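Thread on trying to return a couch, for anyone who is thinking of buying a couch on the internet. I was once like you. I had money and a free afternoon.

The couch is the Molgate, three seats, in a color the site calls Oat. In my living room it's the color of a manila folder. I could have lived with that.

What I couldn't live with is that the Molgate is 7 inches deeper than the one on the product page. I know this because I measured it, and then I measured it again with a different tape measure, because I wanted to be fair to the couch.

It sticks out past the door to the hall. You can get into the kitchen if you turn sideways and think thin thoughts. My landlord came by to look at the radiator and we had to take turns breathing.

So in September I wrote to the store, Skandusari. Nice short email. Couch is wrong size, please take it back, photo of the tape measure attached.

Skandusari wrote back in four minutes! I was thrilled. The email said my message was important and had been received by Drivside.

I had never heard of Drivside. Drivside is the delivery company. Drivside wanted to know if the couch had been damaged in transit.

No, I said. The couch is in perfect health. There's just more of it than I paid for.

Drivside said that in that case I should contact the store.

I contacted the store. The store said depth was a "comfort dimension" and comfort dimensions may vary. I asked by how much. They said they'd pass that along to the product team, who I picture as a group of people on very deep couches.

My friend Toivo Toivonen once worked the phones at a mattress place, so I asked him for advice. He said never say "wrong size," say "not as described." Those are magic words, apparently. It's like a fairy tale but with a ticket number.

I wrote back: not as described.

And I'll be damned. New person, new tone, a link to a return form. The form had a drop-down menu for the reason. The choices were Damaged, Missing Parts, Changed Mind and Other.

I picked Other. Other opened a box that said "Please tell us more!" with a limit of 100 characters.

Have you ever tried to write a complaint in 100 characters? I had to cut the word "couch." I had to cut "please." What was left sounded like a ransom note.

Form accepted. Pickup window: 7 a.m. to 9 p.m. I'd call that less of a window and more of a patio.

I stayed home. I worked at the kitchen counter, since I can't fit the desk in the living room anymore, for reasons covered earlier in this thread.

Drivside showed up at 8:40 p.m. Two guys, very polite. They looked at the couch and asked where the box was.

The box! The box the couch came in, which was the size of a horse trailer, and which I had broken down and put out for recycling like a good citizen the same night it arrived.

No box, no pickup. It's in the terms. I have now read the terms. They're longer than some marriages.

You can buy a replacement box. Skandusari sells it. It's in the "Accessories" section, between the throw pillows and the felt pads, and it ships flat, and it costs more than the pillows.

I bought the box. Don't write to me about this. I know.

The box came in a box. 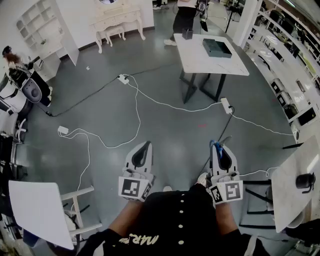 Anyway, the replacement box. It's for the two-seat Molgate. There's no box listed for the three-seat. I asked about that and was told the three-seat box is not sold separately, only with a couch in it.

So to return the couch I'd have to buy another couch. I want you to read that sentence slowly, the way I did, standing up, at 11 at night.

Toivo says at this point you go over their heads. Over their heads is a company called Sayegh, who handle "customer resolution." Sayegh has a phone line with a real person on it, and I got her after 2 hours of a piano song that I now hum in the shower.

She was lovely. She laughed at the box thing, which I needed. Then she typed for a while and told me my return had been closed as completed.

Completed how, I asked. The couch is here. I'm sitting on it. I'm sitting very far back on it.

She said the system showed that a Molgate had been picked up at my address. I said it hadn't. She said she believed me but the system had a signature.

I asked whose. She said it was more of a line.

So as far as the system knows, the couch is back in a warehouse, and a refund has been "initiated." I asked if I should be worried that I still have it. Long pause. More typing. She said she'd make a note.

That was 7 days ago. No refund. I do have a survey asking how likely I am to recommend Skandusari returns to friends and family.

I also have a case number now, and it's 2,468, which I assumed was a placeholder. It's not. I said it to three different people and all of them said "oh, that's easy to remember," and then none of them could find it.

A few people have asked why I don't sell it. I listed it. I was upfront about the depth. I got one message and it said "is the box included."

Yes. I do have a box. It fits a smaller couch.

Others are asking if it's at least comfortable. It is. It's the best couch I've ever owned and I hate that. My sister came over to help me be angry and fell asleep on it at four in the afternoon.

Somebody wants to know the real depth for their own planning. Measure from the wall, not from the back cushion, and leave room for a door. If you already ordered the Molgate, keep your box. Put it in the hall. Put it in the bathtub if you have to.

Small update: Drivside just texted. They're coming tomorrow between 7 a.m. and 9 p.m. to deliver a couch.

I've asked them what size.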